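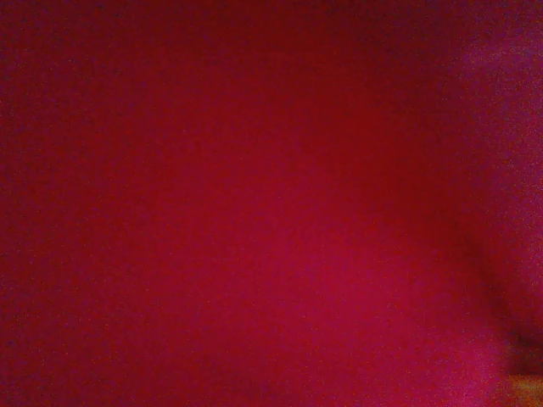

2. What We Folded and Why

Our project began with an argument in the Menddale residence laundry room over whether a cloth that has been folded badly counts as folded. Dae-han Heo said yes. The rest of the group said we should get course credit for finding out.

The question we handed in was more respectable: how does the way a small cloth is laid down affect the creases it keeps? We worked on a pale, smooth tabletop and used household cloths in whatever colors the supply closet would give up. The bright pink ones got most of the attention. They show a crease well, and they are impossible to lose.

We tried three ways of laying a cloth down, named after the people who swore by them. The Anton method is to drop it and smooth from the middle. The Yoo method is to line up one edge with the table and pull the rest toward you. The Nedard method is to drop it and walk away, and it was included as a control.

3. Results

We logged 153 folds over 11 sessions. The original plan said 3,000, a number we wrote down before any of us had folded anything.

Yoo gave the straightest edges and took the longest. Anton was quicker, but smoothing from the middle tended to push the extra material into one long ridge, and if you fold on top of that ridge it stays with you. Nedard did better than it deserved. Nearly a third of the dropped cloths scored as "acceptable" on our scale, which may say more about the scale.

The crease we came to dread runs down through the middle of the cloth on a slant. It gathers the fabric on the way and makes one side look darker than the other. From a distance it passes for a seam. Two of us scored it as a seam for the whole first session, and those sheets had to be redone.

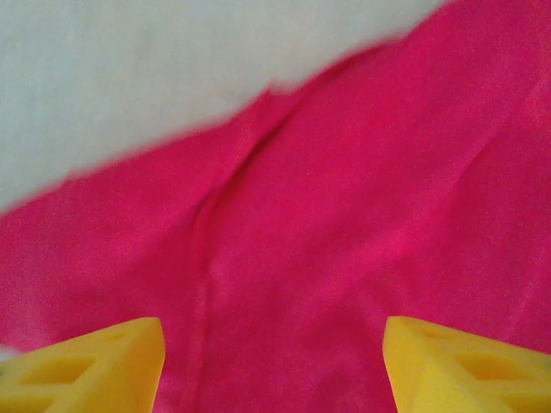 Figure 2. Pink cloth on the pale surface, with a crease through the center and a wavy upper edge.

4. Problems

Color got in the way of scoring. On the pink cloths the highlights go rosy and the low spots go crimson, so a shallow wrinkle can look like a serious one. We began scoring by touch as well as by eye, and the two scores disagreed often enough that we report both in the appendix.

We also never agreed on what to do with a wavy edge. Dae-han wanted it measured from the highest bump. He was outvoted, and his objection is on file as of Aug 12, 2023.

5. Next Steps

In September we would like to repeat the Yoo folds with larger cloths and a second scorer who has not heard the argument.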